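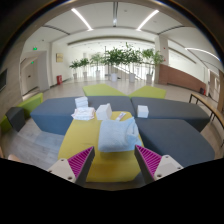
Carkcombe, March

I have used the Jilholm fabric shaver since the autumn, and I think it is time to write what I think of it. It is a small machine which cuts the pills from sweaters, blankets and sofas. I paid 19 dollars in the Lamunwood shop near the station. The same shop has a bigger one with a wall plug for 129, and I looked at it for a long time, but I could not explain such a price to my family.

In the box there is the shaver, a charging cable, a little brush and four sheets of instructions, of which one is in English. The English is short but correct. Charging takes the whole evening the first time and the light changes from red to green when it is finished.

I began with my gray wool cardigan, the one I wear every day at home. The elbows were in very bad condition. With the guard on, I moved the shaver in small circles without pushing, and after one side of one sleeve the container was already full. It opens by turning and it opens too easily. Twice I had fluff on my lap. If you shave while watching television, put a newspaper under you.

On thick wool and on acrylic the result is very good. On thin cotton I do not recommend it. I made a hole in a T-shirt, small, near the seam, and it was my own fault for working without the guard, although the instructions do not say clearly when the guard can come off. On mohair and other hairy yarn I use it only on the underarm, where it really pills. In other places it takes away the softness and the piece looks tired.

For furniture it is slower than I hoped. The seat of one armchair took up to 11 minutes of work for every corner, and the battery was finished before I was. The flat part of the cushion came out nicely. Along the piping the round head cannot reach, and there I did the rest with scissors. My neighbor Mirta Benítez has an older model with a smaller head, and she gets into those places better than I do.

The noise is like an electric toothbrush, maybe a bit higher. Our cat leaves the room.

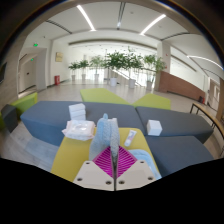

Can it be used on a hand-knitted blanket?
If the yarn is tight and smooth, I would try it, with the guard on and the blanket flat on a table. Keep away from loose stitches and from the ends which were woven in. My aunt-in-law, Rūta Adomaitis, who knits much better than I can, prefers a pumice comb for her own blankets and only lets me shave the ones from the store.

Cleaning is simple. You take off the head, brush the blade and put it back until it clicks. Mine stopped clicking well in February and now it sits a little crooked, but it still cuts. A replacement blade exists, I have seen it on the Jilholm page, always out of stock.

What I like: light in the hand, good on wool, the cable is the same as for my phone.
What I do not like: the container, the short battery, no bag for keeping the parts together.

I would buy it again for clothes. For a full sofa I would borrow something stronger.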